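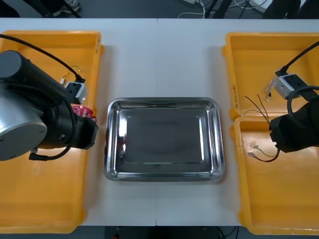
*The sorting table at the Enero workshop in Prikville, with the yellow trays and the steel tray in the middle.*

# Wire sorting corner opens in Prikville

Since Wednesday, people in Prikville have a new place to bring their old wires and cables. The Enero workshop on Moldovan Street has opened a sorting corner, where short pieces of wire are separated by type and kept for a second use. The corner is open in the afternoon from two o'clock until six, and it is free of charge.

Enero is known in the town mainly for repairing lamps and radios. During many years the workshop has received bags of mixed wire together with the broken devices, and most of it went to the scrap dealer without being looked at. In spring the members decided to weigh what they had in the cellar. The result was 451 kilograms.

"We were a little ashamed of this number," says Ingrid Pettigrew, who is leading the project. "Much of it was good wire. A student who wants to build a doorbell needs one meter, and he must buy a whole roll, while we have it downstairs."

The sorting is done on a white table made of two sections. The yellow plastic trays stand at the sides, and the pieces which must be checked are put first in the steel tray. Thin wires, twisted pairs and cables with connectors go to different trays. If a piece has damaged insulation, it goes to scrap as before.

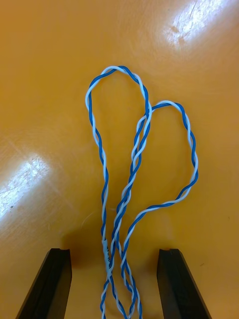
*A blue and white twisted pair, laid in two loops.*

Twisted pairs are the most wanted at this moment, according to Ms. Pettigrew. Two schools asked for them already before the opening. The workshop asks visitors not to untwist the wires at home and not to cut off labels or sleeves, even when they look old, as they can help to find out where the cable comes from.

The trays have been bought from Brultora, a small storage supplier in the next town, for a price of 394 dollars together with the lids. The town council gave 800 dollars for the whole corner. What is left will be used for a better lamp and for a wire stripper, because the present one is shared with the repair room.

Some of the trays carry handwriting on the side. Ms. Pettigrew would like to have printed labels before the summer, but she says the regular sorters are against it. 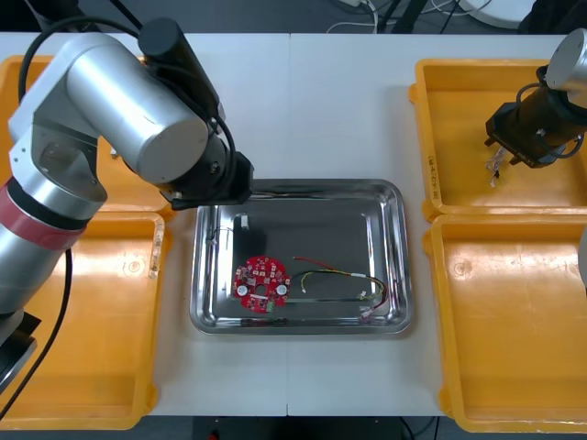 ## What you can bring

- Single wires and twisted pairs, longer than a hand
- Phone and network cables, with or without connectors
- Small bundles of thin wire from toys and radios
- Chargers, if the plug is not broken

Please do not bring batteries, light bulbs or cables from outdoor installations. Wires should be dry and free from glue. A paper bag is enough, and it is not necessary to sort anything before.

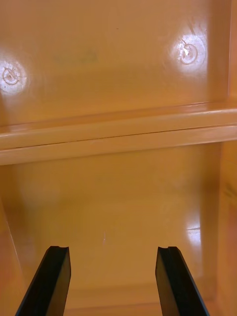
Every tray is wiped with a cloth before closing, and small pieces of copper are collected in a jar. The sorted wire can be taken by anybody who needs it for a repair or for school, up to five pieces in one visit. Until now 67 people have written their names on the list for the first month, so it is better to call the workshop before coming with a large bag. Larger amounts, for example from an office, are accepted only on Wednesday.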